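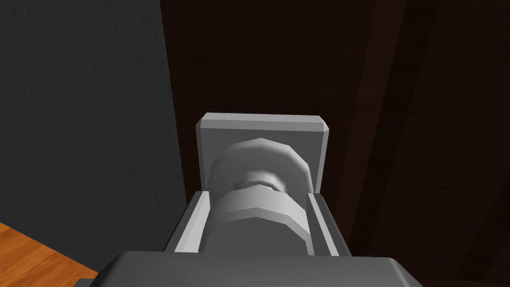 腕部视角：夹爪里夹着那个浅灰色的多棱件，前头连着一块方板

各位好，

接着上一封聊。先把上次有人发到列表里的那段贴过来，免得大家翻归档：

> 我们按 Jitaru 的默认配置跑了一遍双臂策略，只喂头部视角的时候，
> 策略走到家具跟前就开始犹豫，左右手来回换。加上腕部视角以后好一些，
> 可是训练慢了不少。想问问大家：
> 1) 腕部视角到底值不值得全程开着？
> 2) 房间布局随机化要做到什么程度才算够？
> 3) 头部画面歪着的时候，你们是先转正再喂，还是原样喂？
> 我这边倾向于先转正，但是没有时间做对照，所以不敢说死。

这三个问题我正好都踩过坑，索性一起回了（有点长，泡杯茶慢慢看）。

先说第一个。我的看法是腕部视角值得留，不过不用每一步都过编码器。我在 Gidura 里加了个很土的门控：夹爪离最近的可抓物体够近了才启用腕部那一路，别的时候直接复用上一次的特征。最上面那张图就是门控打开以后腕部那一路的输入，手指和物体的棱面都看得清清楚楚，可是房间里的东西基本看不到了，只剩下一大片深色木头和左边一块深灰的面。反过来，头部视角里夹爪就那么一点点大，指望它判断抓得正不正，太难为它了！两路各管一段，我觉得挺合理的。

配置上我试了 15 个房间布局，其中 9 个拿来训练，剩下的全留着评测。门控打开的阈值扫了一遍，最后定下来的那个值在仓库的 README 里，邮件里就不贴了，反正换个夹爪模型你们也得重扫。

有个细节提醒一句：门控刚打开的头几步，腕部特征会突然跳一下，策略有时候跟着抖。我加了个 7 步的线性过渡，抖动就下去了。没有什么理论依据，试出来的。要是哪位有更正经的做法，求分享。

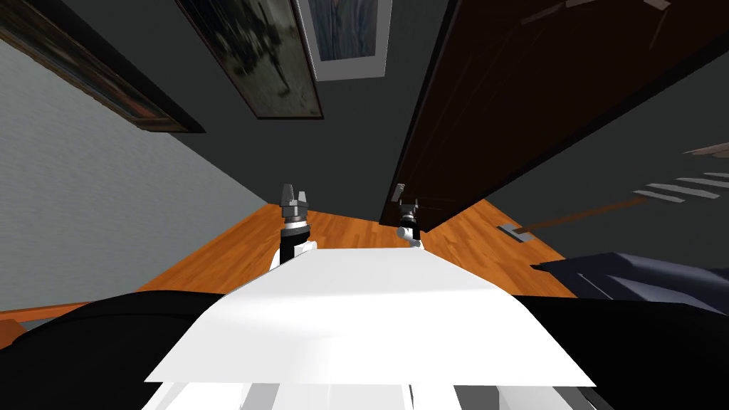
【头部视角 / 画面倾斜】

第三个问题我放到前面来讲，它跟第二个其实是缠在一起的。

原样喂，别转正。我一开始跟提问的那位想法一样，写了个预处理把画面按头部姿态转回来，看着是舒服多了，门也直了，墙上的画也直了。结果呢，转完以后四个角要么裁掉要么补黑，裁掉的地方常常正好就是夹爪或者肩部那一块。策略对自己手臂在画面里的位置特别敏感，你把这个参照弄没了，它就开始乱伸手。原样喂的话，白色的躯干顶板和两边黑色的部分一直待在画面下方，等于白送一个固定坐标系，家具歪就让它歪着好了。

我拿 Bronier 的那套评测脚本跑了两种做法的对照，原样喂在留出的布局上更稳，换手的毛病也少了。转正那一组在训练过的布局上其实不差，差就差在换房间。具体曲线我还在重画（上次画的横轴标错了，丢人），画好了传到列表的共享目录。

也有反面意见，我先替大家说了：要是你的头部一直是平的，这整段都可以跳过。还有人提过把头部姿态当作额外输入拼进去，我试了个很粗糙的版本，没看出区别，不过我只跑了 2 个随机种子，不能当真。

再说布局随机化。我的经验是，小东西的颜色、贴图随便换，收益很有限；真正管用的是挪大件。大衣柜、床、门这类东西一挪，地板露出来的形状就全变了，而策略恰恰很喜欢偷懒，拿地板的形状来认路。我查了一下它的注意力图，权重老是落在地板跟家具的交界线上。大件挪得够多，它才肯老老实实看物体。

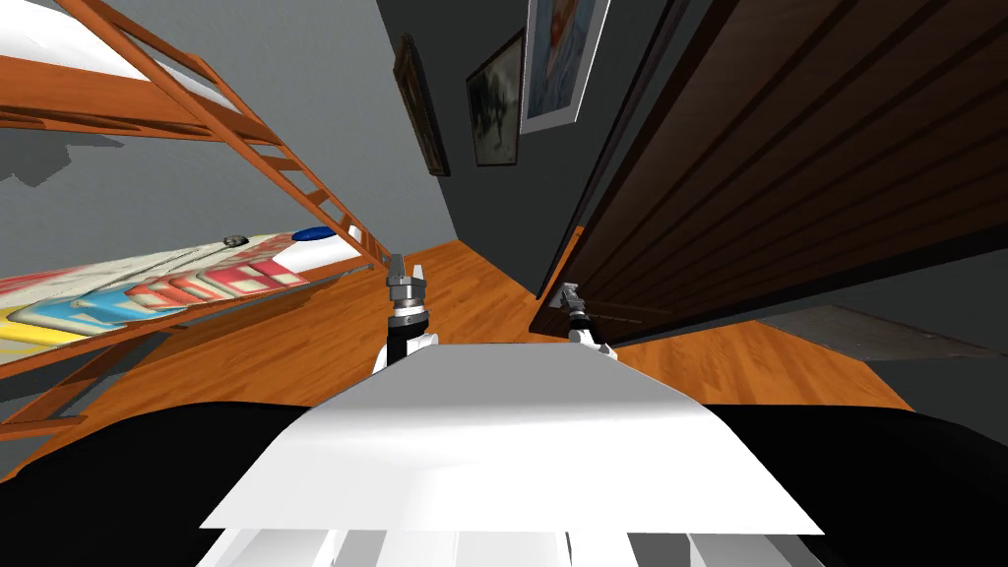

头部视角，卧室：左边双层床，右边大衣柜，两只夹爪都空着

卧室是我手上最折腾人的一类。床的梯子、床栏、床单上的花纹，全是细长的斜线和色块，策略分神分得厉害。我后来在训练里给床品多换了几套花色，情况好转了一些，但梯子那一带还是老大难，夹爪一靠近，估出来的深度就开始飘。我怀疑是 Skomska 那个深度模块对细杆子处理得不好，手头还没有证据，先记一笔。

顺便问一句，有没有人在 Jitaru 的新分支上编译通过了？我这边卡在渲染后端的依赖上，报的错完全看不懂，退回老分支才好。如果你编过了，麻烦把环境文件发我一份，感激不尽！

门控那部分的代码我已经推到自己的分支上了，注释写得乱，先凑合看，下个月前我会整理一遍再提合并请求。有人想先试的话，记得把过渡步数那一项打开，默认是关着的。

回信请直接回列表，别只回给我，我邮箱最近老把单独来信扔进垃圾箱。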